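Started clearing my aunt's flat in Restov in July. Posting what I've learned about getting rid of a household's worth of stuff, as three people have asked me.

Do the paperwork drawer first. It took me 2 days and I found the lease, the boiler guarantee and 46 unopened letters. Some of them mattered.

Don't price anything in the first week. I looked up a tea set, got excited, and then sold it for 5 pounds to the only person who replied.

Charity shops vary a lot. The one on the high street won't take anything electrical. The one by the station will, but only before noon. Ring first.

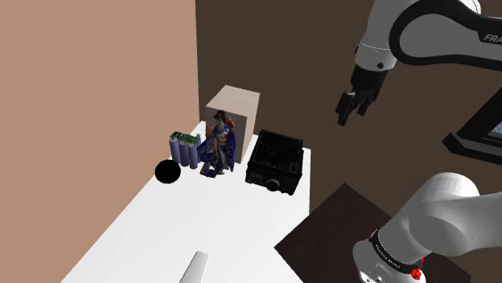
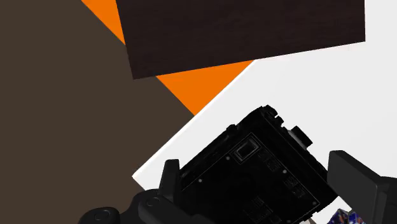
Ornaments are the slow part. Books go quickly, furniture goes if it's free, but small things need a decision each. I gave myself 32 a day and stopped when I got there, even if I felt like carrying on.

Vaida Kalniņš at the house clearance place in Sorness quoted me for the lot. I said no at the time. By the second week I rang her back about the wardrobes — they wouldn't go down the stairs whole and I'd lost the will to take them apart.

Ask family in writing what they want and give them a date. My cousin Darius said he wasn't bothered, then asked for the hall mirror after it had gone.

Council collection needs booking well ahead. Mattresses are charged separately.

Still to do: the loft, and the meter readings. Will add to this if the loft has anything in it besides suitcases.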